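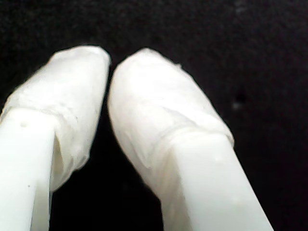

五十岁以后学游泳：和伊姆雷·温采聊了一个下午

2024年1月28日

去塔卢姆游泳馆（Talum）要坐306路，从普里尔贝格（Prilberg）老城出发，一路上坡，再一路下坡，到站的时候车上往往只剩三四个人，手里都拎着装毛巾的袋子。我去的那天下着小雨，在门口把伞抖了半天，进门眼镜就全白了，什么也看不见，只听到有人在里头喊：“鞋子放左边！左边那个柜子关不严，您用力推一下！”

喊话的就是伊姆雷·温采（Imre Vincze），这里的成人初学班教练。说来惭愧，我约他约了很久，前前后后改了两次时间，都是我的缘故，他一次也没有抱怨，还在电话里叮嘱我带件薄外套，说馆里热、走廊冷，外地来的人总在这上头吃亏。我带了，果然用上了。

我们坐在二楼的小茶座里，隔着一面玻璃能望见下面的浅水池。他给自己要了一杯红茶，加了很多糖，搅了好一会儿才开口。

“我先跟您说清楚，我自己游得不算好，”他说，“年轻的时候参加过几次比赛，最好的一次拿了第六名，一共七个人。所以您要是想写冠军教练，那得换个人写。”

我说我想写的恰恰是那些从来没下过水的人。他听了挺高兴，把椅子往前挪了挪。

怕水的人怕的是什么

温采的班上，年纪最小的三十出头，多数人过了五十。我原以为他们怕的是淹着，他摇摇头，说这个当然也有，可是真正坐下来聊，十个人有十种说法。有人怕水进耳朵。有人小时候被哥哥从船上推下去过，几十年了还记得那天穿的什么裤子。还有一位女士，什么都不怕，就怕穿泳衣从更衣室走到池边的那一段路。

“那段路有多长呢，您从这儿看，也就十几步。可是她在更衣室里坐了两节课。我让人给她送了件浴袍，告诉她穿着走到池边，坐下，把浴袍脱在台阶上，马上就能进水里。第三节课她就来了。后来她成了班上话最多的一个，我有时候还得请她小声点。”

他说到这儿自己先笑了，茶洒了一点在碟子里。

我问他第一节课教什么。他说第一节课不教什么，大家站在齐腰深的水里走路，走过来，走过去，顺便聊聊天气和菜价。走累了就扶着池边，把下巴放进水里，再把嘴放进水里，慢慢吐气。很多人一辈子没在水里吐过气，头一回听见自己吐泡泡的声音，会吓一跳，接着就笑。

“笑了就好办。人笑的时候肩膀是松的。我干这行这么些年，要说有什么本事，大概就是看肩膀。肩膀一耸起来，您跟他说什么都没用，他听不进去的，得先停下来，让他喘口气，讲讲孙子孙女什么的。”

呼气，再呼气

聊到技术上的事，温采的话就更多了，一边说一边用手比划，隔壁桌的人都转过来看。按他的讲法，成年人学游泳，十有八九卡在换气上，而换气的毛病又多半出在呼气上。大家总想着要多吸一口，脸一进水就憋住，等到抬头时肺里还是满的，新的气进不去，于是越游越慌。

“我就让他们哼歌。脸放进水里，哼，随便哼什么。哼歌的时候气是一直往外走的，您想憋都憋不住。有一回全班一起哼，哼的还不是同一首，救生员跑过来问我出了什么事。”

他也不急着教蛙泳。先学仰着漂，耳朵泡在水里，眼睛看着天花板。他说天花板上有一块水渍，形状像一只鹅，每个学员都认识那只鹅。去年馆里说要粉刷，班上好几个人跑去求情，请人家把那一块留着，结果真的留了。我仰头去找，从茶座的角度看不到，有点遗憾。

漂稳了，再学蹬壁滑行，再学打腿。手上的动作放在后面。我插嘴说，我小时候学游泳，老师可是先让我们趴在长凳上划手的，划了一个星期才准下水。温采点点头，很客气，说那个办法他也学过，教小孩兴许可以，教大人嘛，趴在凳子上腰疼。

五十五岁的学生

说到一半，楼梯上来一个人，头发还湿着，脖子上搭着条毛巾。温采招手让他过来坐，向我介绍，这位是希瓦姆·桑杜（Shivam Sandhu），开钟表修理铺的，两年前入的班，那时候55岁。

桑杜先生说话慢，每句话之前都要想一想。我问他怎么会想起来学游泳，他说是因为妻子。妻子娘家在洪德罗湖（Hundero）边上，每年夏天一家人都去，大人孩子都下水，就他一个人坐在岸上看衣服。

“看了二十多年衣服，”他说，“我看得很好，从来没丢过东西。”

有一年夏天，小外孙女问他，外公，你是不是不喜欢我们呀？他回家想了好几天，第二个星期就来报名了。

他学得不快，这一点师生二人都承认。头两个月只肯待在浅水区，手指头碰不到池边就心慌。温采没催他，只是每次把漂浮的位置往外挪一点，挪半步，再挪半步。桑杜先生当时完全没有察觉，直到有天站起来，水已经到胸口了，他还生了一会儿气。

“我是生气了，”桑杜先生说，“我是修表的，差一点点我都应该看得出来。”

如今他每次来游600米，中间歇两次，歇的时候就跟隔壁泳道的人打招呼。我问他有没有什么目标。他看了看温采，有点不好意思，说洪德罗湖从东岸的码头到对面的小教堂，沿着浮标游过去是2000米，夏天有人组织大家一块儿游，旁边有小船跟着。他还没报名，报名要到3月才开始，他想先跟妻子商量商量。

“她会说你疯了，”温采说。

“她已经说过了，”桑杜先生说，“不过她把小船上的位置问好了。”

一些实在的建议

桑杜先生走了以后，我请温采给想学又不敢学的读者讲几句。他起初不肯，说该讲的都在水里讲，后来拗不过我，还是讲了一些，我照着笔记抄在这里，次序有点乱。

泳镜一定要自己去店里试，不要带子，直接按在眼眶上，能吸住一两秒的就合适。泳帽觉得勒，可以买布的。头一个月别跟配偶一起上课，他特意补了一句，夫妻俩在水里特别容易吵架，他见得多了，有一对从浅水区一直吵到停车场。课前两个小时吃一点东西，一根香蕉或者一片面包就行，空着肚子下水人会发冷。有心脏或者血压方面的毛病，先问过医生，来了也要告诉教练，别觉得丢脸，教练知道了才好照看。

还有就是挑时间。工作日上午十点以后，馆里最安静，晨练的人走了，学校的孩子还没来，水面是平的。初学的人碰上别人打起来的浪，呛一口，可能好几个星期都不愿意再来，挺可惜的。

“再就是别自己一个人去湖里试，”他说这句的时候没有笑，“池子里学会了，到湖里要重新学一遍。水凉，看不见底，您以为的那点距离，到了水里全不一样。要去就跟着人去，跟着船去。”

我问他自己还常游吗。他说每天晚上关门以前下去一趟，游多游少看心情，有时候就那么漂着看那只鹅。他妻子嫌他身上总有一股消毒水的味道，给他买过各种香皂，家里浴室的架子上排了一排，一块也没管用。

那杯茶早凉了，他一口喝完，看了眼墙上的钟，说下一班的人快到了，今天有两个新来的，他得早点下去站在门口。“头一回来的人，要是进门没见着人，有的转身就走了，”他边说边往楼下走，走到一半又回头问我，您会游泳吗？

我说会一点，蛙泳，换气不太好。

“那您下星期十点过来，”他说，“带香蕉。”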